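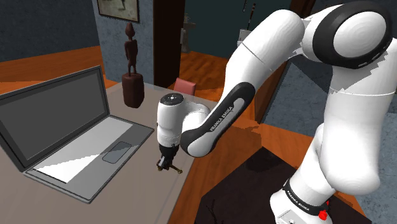

Okay, so this talk is about a grip that slipped, and how a pretty small fault ate most of our April. I love this one, because every piece of the system was doing exactly what we'd told it to. The job is simple to say out loud: the Franka arm picks up a little brass-coloured part with a thin rod sticking out the side, carries it low over the table, and puts it down without whacking anything. You've got it there in simulation, rod tip just above the tabletop, laptop sitting open over on the left. Keep that rod tip in mind, it's the villain for the next ten minutes.

(Pause. Let people find the rod.)

**What we saw**

- We call the task Tister. It ran beautifully in sim for weeks, then we moved it over to the real cell at Kisberg.
- First long run: 96 attempts, 41 of them stopped on a contact fault. Ouch!
- The fault came up during the carry, when nothing is supposed to be touching anything.
- The log said "unexpected external force", then the brakes came on. Good. That part worked every single time and I want to give it a proper cheer.

Say clearly: no one was hurt, no one was inside the line. The worst damage was a scratch in the tabletop as long as my thumb. (Hold up thumb.)

**What we blamed first**

We blamed the force threshold. Everybody blames the threshold! It's right there in the config, it's a number, and you can make it bigger.

So we did make it bigger, and the faults went down, and for one afternoon we were very pleased with ourselves. Then I went over and looked at the table. The arm was still hitting it. We'd only taught it to put up with hitting it a bit harder.

Slow down here, this is the bit I most want people to take home. If a protective stop is annoying you, go and find what it's stopping for before you touch the limit. We put the old limit back that same day and it has stayed there.

**What it really was**

Two faults stacked on top of each other, which is why it took us so long.

1. The planner only knew about the gripper. The held part was in the scene, it was drawn on the screen, it looked terrific - and it was never attached to the fingers in the collision model. As far as Plusow (our planner wrapper) was concerned, the hand was empty and there was loads of clearance.
2. The part was rotating in the grip. Only a little, but a long thin rod turns a little rotation at the fingers into a lot of droop at the tip.

Sim had the first fault the whole time. It never had the second one, as our contact settings held the part far more firmly than real fingertips do. So the rod skimmed along over the table, missed by a hair every time, and we took that as a pass.

(Someone will ask why we didn't look at minimum clearance in the sim logs. Fair question. We were logging it for the gripper. See fault 1.)

**What we changed**

- Attach the part on grasp, detach on release, and refuse to plan a carry if the attach step hasn't returned. That last check is 3 lines of code and I'm unreasonably fond of it.
- Pad the rod in the collision model so a drooping tip still fits inside the padded shape.
- Turn the friction down in sim until the part slips there too. I can't recommend this enough, it's so much fun making your simulation worse!
- Added a slip check after the lift. If the part has turned, the arm goes back, sets it down and tries again.
- Carry height went up by 45 mm. Costs a bit of cycle time, didn't care.

Same 96 attempts, original force limit: 3 stops. All 3 were at placement, where we do expect contact, and they're a separate story about tolerances on the fixture.

**Still open**

The slip check relies on finger width, so it can miss a part that turns without changing the width. We've started a little side tool called Phan to compare the held pose against the planned one. It's rough, and it gets confused by reflections on shiny parts. If you've cracked this please come and find me at the break, I'd love a look at how you did it.

(If running long, skip Phan and go straight to questions. Leave the clearance plot up.)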